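Calendar Exchange Between Room Booking Systems: A Comparison of Two Export Formats
Project report, Safta Matei and Esko Peltonen

1. Background

Shared rooms at the Brendell campus are booked through two separate systems. The teaching departments use Postotora, a scheduling package that stores events in its own database and exports them as iCalendar files. The workshops and labs use a web form written by a former student, which keeps bookings in a spreadsheet and exports them as CSV. A booking made in one system does not appear in the other. Double bookings are settled by email.

The iCalendar format defines how events, time zones and repeat rules are written in plain text. Most calendar programs can read it. CSV only fixes how values are separated, so the meaning of each column has to be agreed on in advance. The project asked how much booking data survives a transfer in each direction, and which fields are lost or changed.

2. Method

A set of 100 test bookings was written by hand. Of these, 40 used repeat rules, including weekly classes with skipped dates and monthly meetings set by position in the month. The remainder were single events. Some of these crossed midnight or had non-English characters in the title or in the name of the organizer, such as Bălan.

Each booking was entered in the source system, exported, converted by a short Python script where needed, and imported into the target system. The result was exported again and compared with the original field by field. A field was marked as kept, changed or lost. Start times were compared after conversion to UTC, so a different way of writing the same time did not count as a change.
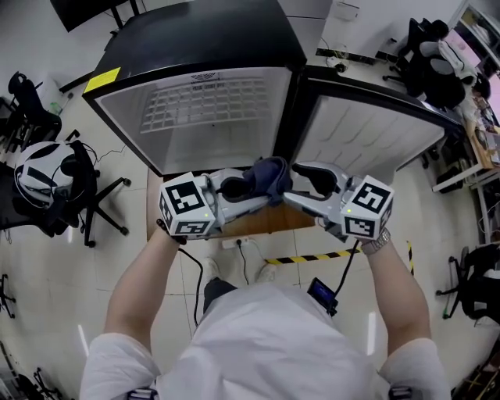
The comparison script ignores line folding. The iCalendar standard recommends that long lines be broken and continued on the next line with a leading space, and the two systems break them at different points. An early version of the script treated this as a change in the description field – the results from that version were discarded.

3. Results

Single events transferred well in both directions. Title, start and end were kept in every case once the CSV files were saved as UTF-8. Before that setting was changed, the letter ă was replaced by a question mark.

Repeat rules were the main source of loss. The spreadsheet has no column for them, so each repeat had to be written out as a separate row. The dates were correct, but the link between them was gone, and moving a class meant editing every row. Full expansion of a year of real bookings from the Bravton building produced over 2,000 rows, and the web form loaded them slowly.

Time zones were a smaller problem. The CSV export gives local time with no zone. Events after the clock change in March were shifted by one hour until the zone was set in the script.

4. Discussion

An extra column holding the iCalendar repeat rule as text would let the spreadsheet keep the link between events. The web form would not need to interpret the rule, only store it and return it on export. A unique identifier column is also required, as the current row number changes when the sheet is sorted.

Live synchronization was outside the scope of the project. CalDAV would be the obvious candidate, but the web form has no server component that could support it. The conversion script and the test bookings are stored in the department repository.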